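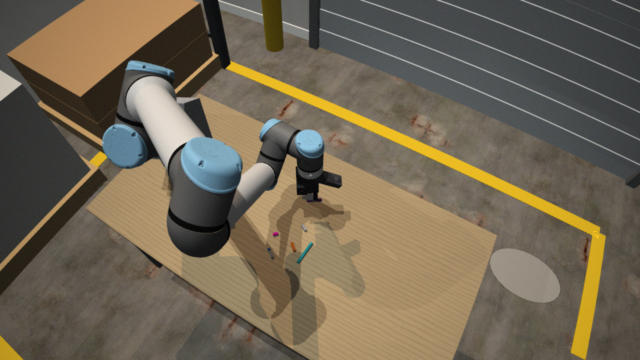
**Pedbridge finally gets a trailer, and it mostly consists of a ferry**

Two years after it left its festival premiere with a standing ovation and no distributor, Lucía Barrios's *Pedbridge* has a trailer, a poster and a release date of sorts. Ornamel, which picked up the film in the spring, says it will open in British and Irish cinemas in December, when everyone else will be watching something with a reindeer in it.

For those who missed the festival chatter, *Pedbridge* is set in the port town of Wendov, where the council has spent 56 years promising a footbridge across the harbour. Esteban, a ferryman with a bad hip and a worse temper, has made a decent living from the delay. Then a young engineer gets off his boat with a set of drawings and a start date, and he offers her a room. His motives are not pure.

The trailer runs to just over two minutes and gives away almost nothing, unless you count the ferry, which crosses the harbour 5 times. There is one line of dialogue ("You'll want to sit down for this bit"), a brass band heard through a wall, and a wedding at which the cake appears to be in some danger. It has already been called haunting by people who I suspect watched it on the bus.

Festival audiences saw a cut of nearly three hours. Ornamel's version is shorter, and Barrios says she did the trimming herself.

"I took out a lot of water," she said in a note sent out with the trailer. "There is still a great deal of water."

Fans of her first film, a chilly comedy about rival piano tuners, will be pleased to hear that the dog is back – a different part, same dog. The harbour band is played by the town's real one, who were given a day's notice and, by Barrios's account, used it to argue about the tempo.

The film opens on 470 screens, a bold number for a story about planning permission. Early previews will be followed by a recorded chat with the director, and tickets go on sale at 9am on the day the full cinema list appears. Ornamel says that will be "soon", a word the people of Wendov know well.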